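Katimell
Perception and task planning for kitchen counters that nobody has tidied first

Last updated: October 22, 2021
Maintainers: Zdeňka Kadlec, Declan Sheehan
Status: usable, changing quickly

What it does

Katimell takes camera views of a worktop and a short written task, and gives back a plan that an arm controller can follow. It finds the objects, works out which ones are in the way, picks a grasp for each, and keeps checking the plan while the arm is moving. We started it in March as a small script for finding plates. It has grown a good deal since then, and we're really pleased with how well the pieces now fit together!

The part we enjoy most is the clutter. Plenty of planning code is tested on a bare table with a few blocks on it, and it's great for getting started, but a real counter has canisters at the back, a towel thrown over something, cables, and shiny metal everywhere. Katimell was written with that kind of counter in mind from the first commit.

The counter set

The release comes with 296 recorded episodes, split by task. Of these, 168 are the bread tasks (a wooden slice, a tray, a plate and a toaster) and the rest are mixed fetching and placing. Each episode has the camera streams, joint positions, gripper state and the task text. Object labels were drawn by hand by Wendy Fairclough and then checked by Derek Bunting, who also wrote the labelling guide in docs/labels.txt. Please read it before adding your own, as the rules for mugs and lids are stricter than you might expect.
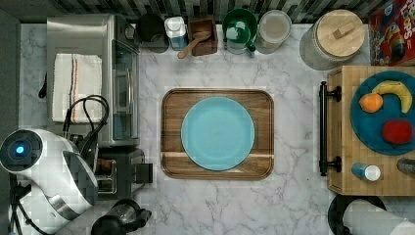 Overhead views are used to build the layout map. This is a flat grid of the counter where each cell is marked free, taken or unsure. The planner may put things down only in free cells, and it may pass over taken ones if the height estimate allows. Unsure cells are the interesting ones – glass and polished steel produce a lot of them, and we would rather the arm went round than guessed.

Flat things inside other flat things used to be a headache. A plate on a tray was merged into one object, so asking for the plate moved the lot. Version 2 keeps a small tree of what rests on what, and you can print it with katimell show-tree. It's a lovely thing to watch while debugging.

Getting started

You need Python 3.8, a working Skelleck driver for your arm, and at least one calibrated camera. Then:

pip install katimell
katimell fetch counter-set
katimell replay --task bread --episode 12

Replay opens a viewer with the camera streams on the left and the plan on the right. No arm is needed for this, so it is the best place to begin. If the viewer is slow, add --half and it will load the smaller streams.

To run on hardware, copy configs/garside.yaml, change the camera poses and joint limits to suit your own setup, and start with --dry-run. The arm will stay still and the plan will be printed step by step.

How the bread task is planned

Toaster slots are narrow, and the slice hides them from most views once the gripper gets close. We fit the slot edges early, store their pose, and then trust that pose for the last stretch of the move. Small errors are dealt with by a compliant push: the controller lowers the slice gently, feels for the rim, and shifts sideways until it drops. Malcolm Haworth wrote the search pattern and it is much neater than the spiral we had before. The code is in control/slot_search.py, with comments. 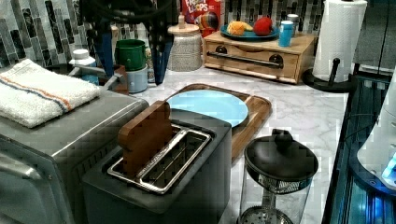

Bread task: wooden slice upright in the rear slot of the toaster, blue gripper fingers further back over the counter.

The success check runs separately from the controller. It looks at how far the slice stands above the rim and how upright it is, and writes both values to the episode log. You can set your own limits under check.slot in the config.

Known problems

- Towels. Folded ones on top of appliances are often read as part of the appliance. A fix is under way in the cloth branch.
- Clear glass. Height is often too low, so leave the safety margin at its default.
- Cables are labelled in the data but the planner does not use them yet.
- Printing on boxes can be split into several objects. Setting merge_print to true helps.

Helping out

Bug reports are very welcome, and odd counters even more so. Attach the log and the output of show-tree. The test suite has 2399 checks and takes a while, so run katimell test --quick before opening a pull request and let the Testton build server do the full run. New tasks go in tasks/, one file each. Copy bread.yaml if you want a pattern to follow, and ask Zdeňka if the grasp section puzzles you – she is happy to help.

Code is under the MIT licence. The counter set is under CC BY 4.0.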